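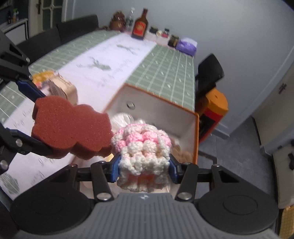 Learning to Pack, One Squeeze at a Time

Pick up a sponge. Now pick up something crocheted out of thick, puffy yarn. Your fingers did two completely different things, and you probably couldn't say what either of them was. Yara Ghanem has spent most of the past year trying to get that difference into a computer, and she is having a wonderful time doing it.

Ghanem leads data gathering at Hadatero, a small company that teaches robot arms to handle household goods. Her team does it with hand-held grippers, one per hand, each with a camera riding along. There is no arm attached. A person simply squeezes, lifts and sets things down through the same blue fingertips the robot will use later, and every move is saved as an example.

"I love the soft stuff," she says. "A hard cup is a hard cup. Yarn gives, and it keeps giving, and you have to decide when you're holding it."

The work happens at dining tables, with the jars and bottles left standing where they were. On the morning I visit, the job is an open box with an orange rim, and the cloth under it is printed with leaves and lines of script. A pink and white crocheted piece is in one gripper and a brick-red sponge with wavy edges is in the other, both over the box at once. Two-handed examples like these are the ones the team wants most, says Lina Aoun, who plans the sessions. People rarely wait for one hand to finish before they start with the other.

I get a turn, of course (I asked before I had my coat off). It's harder than it looks! You lose your wrist, more or less, and crinkly plastic slides away the moment you think you have it. My first 3 tries go in the reject folder. Telmo Moya, who checks every recording, is kind about it. He also keeps plenty of clumsy ones, as long as the person recovers, so the system can learn how to get out of trouble.

So far the group has 589 usable examples of this one task. A good session adds 30 more, and then somebody changes the tablecloth. Busy patterns are welcome, Aoun tells me, and so are chairs pushed in at odd angles and shiny bottles in the background. She wants the system to meet all of it early.

The first test on real arms is set for October. Ghanem already knows which object she'll put down first, and it's made of yarn.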